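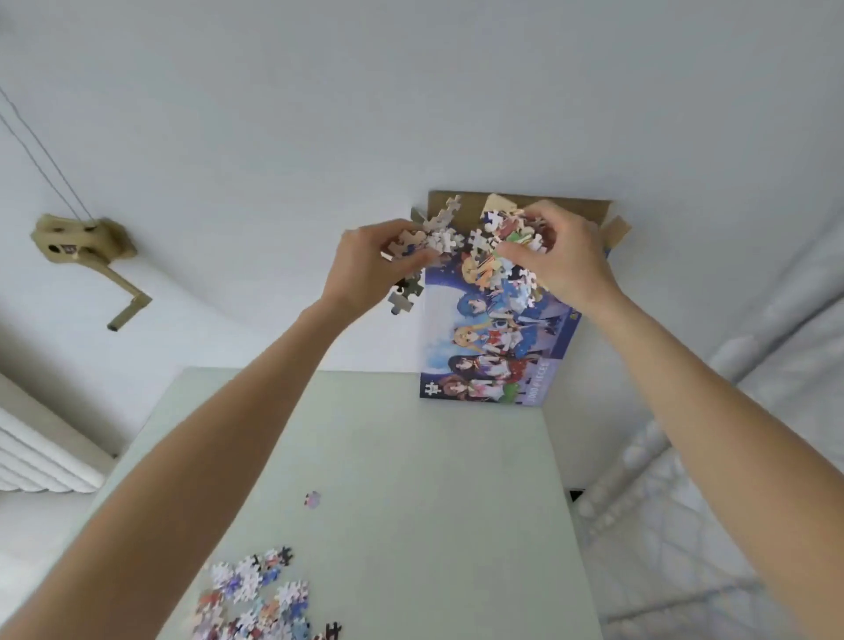
Where Do the Pieces Go? Packing and Unpacking in a Puzzle Lending Library

Final report for the Household Objects project course, August 2026

Anyone who grew up in a house with jigsaw puzzles knows the feeling of getting to the end of a long one and finding a hole in the sky. My grandmother kept a coffee tin of stray pieces for exactly this reason, and I think that tin is where my project really started, long before I had a course to hand it in for. I wanted to find out when pieces get lost, and whether the way people pack a puzzle away has anything to do with it.

The Comis puzzle library was kind enough to let me look through its lending book. It lends out of two tall cupboards in the back hallway of a community building, and Senga Drummond, who runs it, has written down every return since it opened, in pencil, with remarks. I read 277 of those returns, and in 46 of them the next borrower reported at least one piece missing. I also asked borrowers to tell me how they put a puzzle away when they were done with it (or when they had given up on it, which happens more than you might think with the big ones).

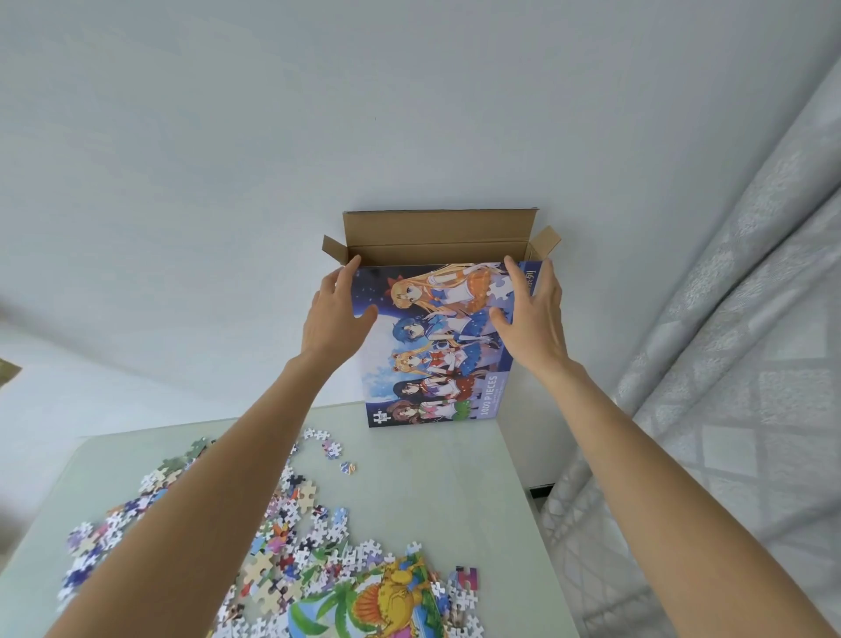

Tiruwork Kumsa
Second-year student, Design and Everyday Life

What people told me

I expected to hear that pieces vanish while a puzzle is being built, under the couch or into the dog. A few borrowers did say that. Far more of them talked about the last ten minutes, when the table is wanted for supper and everything gets swept up together. One family breaks the picture into big slabs and folds them in like laundry. Another borrower takes every single piece apart first and finds it soothing, and I have to admit I tried it her way and found it soothing too!

The outer carton came up again and again. Comis sends its 1000-piece puzzles home inside a second box, to save the corners of the printed one, and people had started using that second box for all sorts of things - a sorting bin for edges, a lid, a place to park the sky until they felt brave enough. Then the two boxes went back into the cupboard and the sky stayed in the wrong one. 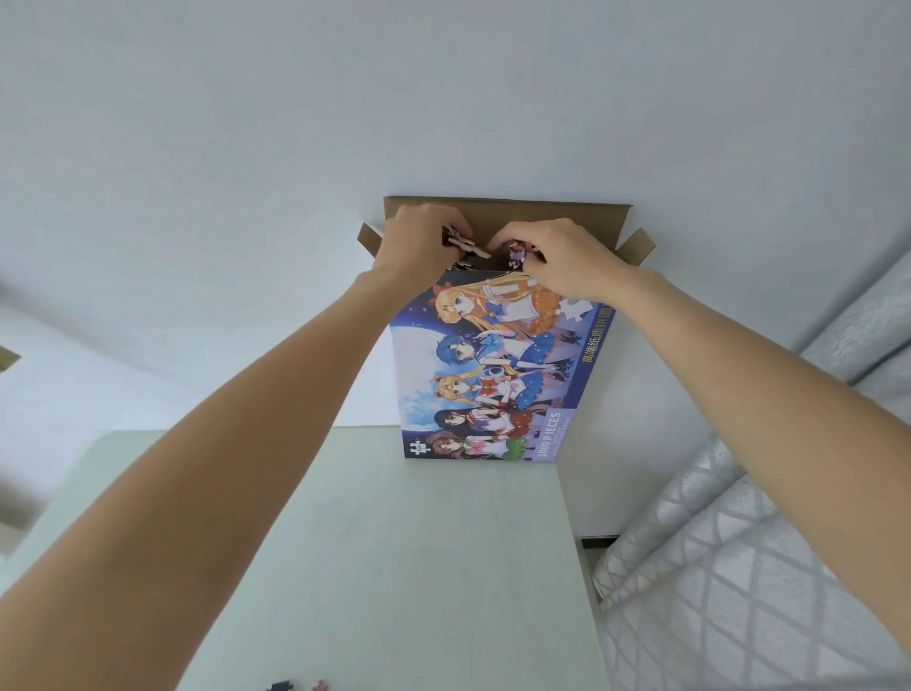 Sorting into a deep carton is a habit I had not planned to write about, but it took up most of my second month. Borrowers like it because a carton has high sides and nothing rolls off the table. The trouble is seeing to the bottom of it. The pieces themselves don't help: a dark brown and beige one disappears against brown cardboard in a way that a purple and white one never will, and you can have one of each between your fingers at the rim of the box and see the difference right away. With the side flaps turned outward there is at least more light getting in. Several borrowers had taped theirs down inside, and I would gently ask them not to.

What I tried

Rosalba Bellini, my project partner for the practical half, built a shallow sorting tray with me out of mat board. We made seven and lent them out with the larger puzzles from December on. Of the 72 returns that came back with a tray, four had a missing piece. That is a nice number but I don't want to lean on it too hard, as people who agree to borrow a tray are probably careful people to begin with. We also glued a small card inside each outer carton asking borrowers to tip it out over the table before closing it. Senga says the card is the part she will keep, and she has already rewritten it twice in her own words.

If I had another semester I would look at the bags. Half the library's puzzles have a bag inside the box and half don't, and there was no pattern to it that I could find in the pencil remarks. My thanks to Gemma Caputo, who supervised me and lent me her own half-finished puzzle of a harbor, which I still have and will return complete.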